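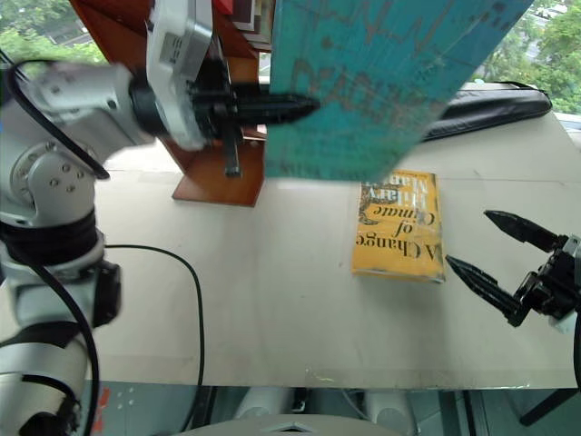
Thread on hard water and small espresso machines. I've been descaling mine on the schedule in the booklet for years and the schedule is wrong for my water. Notes below, mostly so I can find them again in December.

1/ Start with the water. The strip that comes in the box has four squares and tells you "hard" or "very hard." Get a drop-count kit for general hardness and another for alkalinity. They measure different things and you need both numbers.

2/ General hardness is calcium plus magnesium. Alkalinity is mostly bicarbonate. Scale in a boiler is calcium carbonate, so it takes calcium from the first and carbonate from the second. High hardness with low alkalinity scales a lot less than people expect.

3/ My tap: hardness high, alkalinity higher. Worst case for a boiler. Coffee tastes flat too, because the bicarbonate eats the acids.

4/ Test on a Thursday morning and again on the weekend if you're on a blended supply. Ours switches between a well and a reservoir and the two readings don't agree. I had been averaging them. Don't do that, use the worse one.

5/ The machine is a Pillano, single boiler, vibratory pump, brass group. The booklet says descale every 600 shots regardless of water. That number is printed once, in the maintenance table, with no hardness given next to it.

6/ Aled Rees had the same model on softer water and opened his boiler at more than 3000 shots. Thin gray film, wiped off with a cloth. He had descaled it twice in that time. Mine at a fifth of that had flakes in the solenoid valve.

7/ Symptoms in the order I got them: slower heat-up, hot water from the wand sputtering, brew temperature drifting between shots, then the solenoid not closing and a drip from the three-way. By the time it drips you are taking it apart.

8/ A sputtering wand can also be a worn seal. Check the seal first, it's a cheap part and a ten-minute job with the boiler cold and the plug out of the wall.

9/ Descaler. Citric acid is fine for light scale on stainless. On brass keep it weak and keep it short. If you use it hot and strong on heavy scale you can drop calcium citrate out of solution, and that is harder to shift than what you started with.

10/ I use Pillus, the sulfamic powder. Dissolve it completely in a jug before it goes in the tank. Undissolved grains go straight to the pump.

11/ Procedure: fill tank, pull through the group until it runs with solution, pull through the wand, machine off, wait. Repeat until the tank is empty. Then two full tanks of clean water, one through each path. Taste the last cup of rinse. If it's sour, do another.

12/ Take the shower screen off before you start. Loosened flakes collect behind it and you will be picking them out with a pin later.

13/ If the aluminum parts on your machine are unlined, do not use any of this. Look up the boiler material first. The Usau machines changed theirs partway through one model run and the outside looks identical.

14/ Prevention. Three options: softening pouch in the tank, filter jug, or making your own water. I have tried all three for at least a couple of months each.

15/ Pouch: cheap, swaps calcium for sodium, does nothing for alkalinity. Stops most scale. Coffee still flat. Exhausts without telling you, so keep testing the tank.

16/ Jug: drops both numbers for the first few weeks and then less and less. On my water a cartridge was done in 11 days. The indicator light is a timer.

17/ Own water: distilled plus measured bicarbonate plus magnesium sulfate, made as two concentrates and dosed by weight. Repeatable, no calcium, so no calcium scale. It is a chore and you have to haul the distilled.

18/ Siwan Rees pointed out that the 5 gallon refill at Rowlands is reverse osmosis and costs far less than bottled distilled. I tested it. Hardness and alkalinity both under one drop. Good enough as a base. Retest now and then, their membrane won't last forever either.

19/ One caution: some machines sense tank level by conductivity and won't see plain distilled. Mine has a float. Check before you fill with anything that has no minerals added.

20/ Current setup is refill water with concentrates, hardness checked monthly, descale only if heat-up time goes over the number I wrote on tape under the drip tray.

21/ Will post the concentrate weights when I've rechecked them on a better scale. The old one reads in whole grams.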